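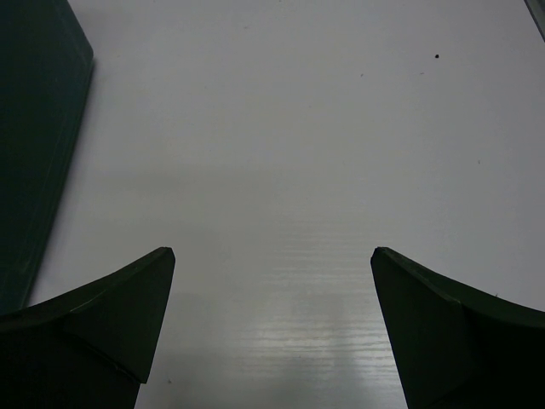 *Erer Table Club – Friday evenings, back room*

I joined the club in November, and my first job was to choose a table. It sounds like a small thing. For me it took more than 11 days, and I want to write down what I learned, so maybe it helps another member.

At home I always had dark tables. My grandmother had one with a cloth on it, and under the cloth were scratches from three generations. So when Fulgencio Escobedo said that he wanted a smooth white top, I was against it. I told him that every pencil line and every drop of coffee would be visible. He answered that this was exactly why he liked it – you see the dirt, you clean it, and it is finished.

Now I must admit that I like it too. Dark things look very good on white. Something dark green, for example, has a clear edge on it, and the eye finds it quickly. On my brown desk at home I can lose a green eraser for a whole week.

For cleaning I use a soft cloth and warm water with a little dish soap, then a second cloth to dry. I tried a rough sponge one time on a sample piece and it left dull marks, so please do not do it. For ink, Brayan Giraldo recommends alcohol on cotton, but I did not try this yet.

There are still two things I would like to change. The lamp gives a strong reflection after seven in the evening, and the height is a little low for me. I asked Rigoberto Cabrera if we can put something under the legs. He is thinking about it, and he has promised to bring his measuring tape next Friday.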